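Give the Small Rockets Their Due
June 2021

I love a big launch as much as the next person. I will get up at four in the morning for one, and I will make everyone else in the house get up too. But if you asked me where the most exciting work in spaceflight is going on right now, I'd send you to look at sounding rockets, the skinny, unglamorous ones that go up, spend a few minutes in near weightlessness, and come straight back down.

They don't reach orbit. That is usually the first thing said about them, in the tone people use for a band that never had a hit. A decent one climbs to 300 kilometers, well past the 100-kilometer line that most of us accept as the edge of space, and then gravity takes over. The whole trip can be shorter than a lunch break. And yet in that short trip you can grow crystals, watch a flame burn as a round blue ball, sample layers of air too high for balloons and too low for satellites, or find out that the valve you were so proud of sticks when it floats!

I had my mind changed by a campaign called Skellthorpe, which flew a vehicle named Ernura with nine experiments packed into its payload section. I had gone along expecting to write about the motor. I came home with a notebook full of fluid physics, glue, vibration tables and one long argument about whether a foam damper should be a quarter inch thicker. The people with experiments on board talked about their few minutes the way mountaineers talk about a summit. Every second had a job.

What thrills me is the pace. A satellite experiment can take so long to get up there that the student who thought of it has a mortgage by the time the data comes back. A suborbital experiment can be dreamed up, built, flown, picked up out of a field and flown again while the same people are still in the same lab, still annoyed about the same bad connector. You learn so much faster when you can hold the thing afterward and see which screw backed out. 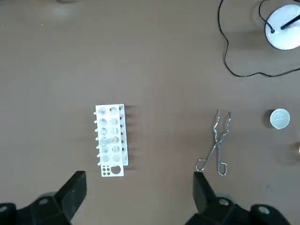 Why fly an experiment for only a few minutes when an orbiting lab could run it for weeks?

Many processes are over in seconds once gravity is out of the way, so a short flight captures them completely, and the hardware comes back to its builders soon after landing.

Then there is the money, and I know that's the dull part, but stay with me. The bracket-and-housing set for one of those payloads, made by a small shop named Sandberg, came to roughly 4,000 dollars. That is real money for a school, and it's also a used car. A department can find it. A department can even find it twice, which matters a lot when the first one comes home bent.

I do have a complaint. We treat these flights as practice for something more serious. Grants are written that way, and so are press releases: the team "hopes one day" to go to orbit. Some will, and good for them. But the Postalari group, whose work on droplets I've been following with far more joy than a grown adult should take in droplets, has no plans to go any higher. Their question fits inside a suborbital hop, with time to spare. I'd like to see more funders read a proposal like that and feel excited about it as it stands.

More launch slots would help, and so would a shared set of payload fittings, so that each new team doesn't have to design the same mounting plate from scratch. I'd also put the countdowns online with the microphones left on. Let people hear a room go quiet at ten seconds, and then hear it again when the parachute opens and everyone starts talking at once.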